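Flesteo to Supply Battery Storage for Demissie County Water Authority

Flesteo has signed an agreement with the Demissie County Water Authority to design, install and maintain battery storage at the authority's two largest pumping stations. Site work begins in December.

The agreement covers 31 megawatt-hours of lithium iron phosphate storage, divided between the Lutum Road station and the Vandotero station. Both sites already have ground-mounted solar arrays, which produce more power at midday than the pumps can use. Under the current interconnection terms, output above the export limit is curtailed. The new systems will store that output and discharge it during the evening peak, from 5 p.m. to 9 p.m.

Each station will receive containerized battery units, a medium-voltage transformer and a site controller. The controller schedules charging against the pump timetable, the utility tariff and the day-ahead solar forecast. If grid supply is lost, it isolates the station and keeps two of the four main pumps running – the minimum needed to hold reservoir pressure.

"The pump load is predictable, and that made the sizing work fairly direct," said Dae-han Hwang, director of grid projects at Flesteo. "Most of the engineering time went into the protection settings and the transfer sequence."

The authority will own the equipment. Flesteo will maintain it under a service contract, with remote monitoring and a 72-hour limit on replacement of failed modules. The cost will be met from the authority's capital budget and a state resilience grant. Water rates are not affected by the project.

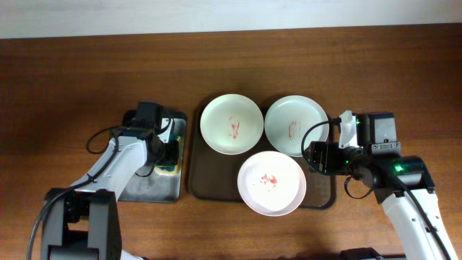 Construction Schedule

Foundations and cable trenches will be completed first at Lutum Road, followed by Vandotero. The access road at Vandotero will be reduced to one lane during transformer delivery. Commissioning tests will be carried out overnight, when demand is lowest, and notices will be mailed to the 254 properties nearest the two sites.

About Flesteo

Flesteo designs and operates energy storage for water, wastewater and transit agencies. The company has 167 employees.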